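Cutting down double-wall cartons for drawer trays - knife or something else?
Forum: Workshop and Storage

flerngate_40
I'm converting shipping cartons into open trays for a set of steel drawers. Internal drawer height is 7 cm, so each carton gets scored on all four sides and cut down. The straight runs are fine. The finger cutouts in the side walls are where I lose control: the blade follows the flutes and the curve ends up as a row of small bites. I'm using an ordinary snap-off knife. Is there a technique, or do I need a different tool?

Torenside
Blade extension. Most people run out far too much of it. For double wall you need the board thickness plus a few millimeters, no more. A long blade flexes, and on a curve it flexes toward the weaker flute.
Make 3 passes. First cuts the liner, second goes through the core, third cuts the back face against a scrap board.

corrugate2430
Disagree on the knife in general. For curves I use a hole saw run by hand, no drill, with the wall clamped between two pieces of scrap. It leaves a clean radius. A knife will never do a tight inside curve in thick board, however many passes you make.

Torenside
A hole saw by hand in cardboard crushes the edge unless the teeth are very fine. I tried it on Neltden cartons and the liner tore on the exit side each time.

corrugate2430
Then the clamping was loose. Mine don't tear.

La_bench
Both work. For a drawer tray I would skip the curve entirely and cut a shallow V with two straight strokes. Same grip, no radius to fight. I did a full cabinet of Lã cartons that way.

flerngate_40
The V would work for me, but the trays I've already cut have curved openings and I'd like to tidy those up first. Would tape over the raw edge hold?

La_bench
Gummed paper tape, yes. Plastic tape lifts at the corners of the cutout. Trim the high spots first with a fresh blade - snap a segment off before you start.

flerngate_40
Tried the short blade with three passes on a scrap wall this afternoon. Better than before, still not smooth. I'll tape the existing trays and switch to the V for the rest. The knife stays out on the bench with the next tray to be trimmed.
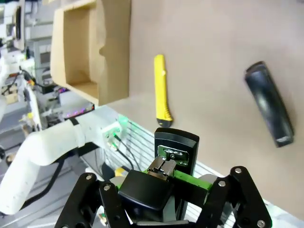
The hole saw can wait until I have some decent clamps. Will report back on how the gummed tape holds up in the drawers.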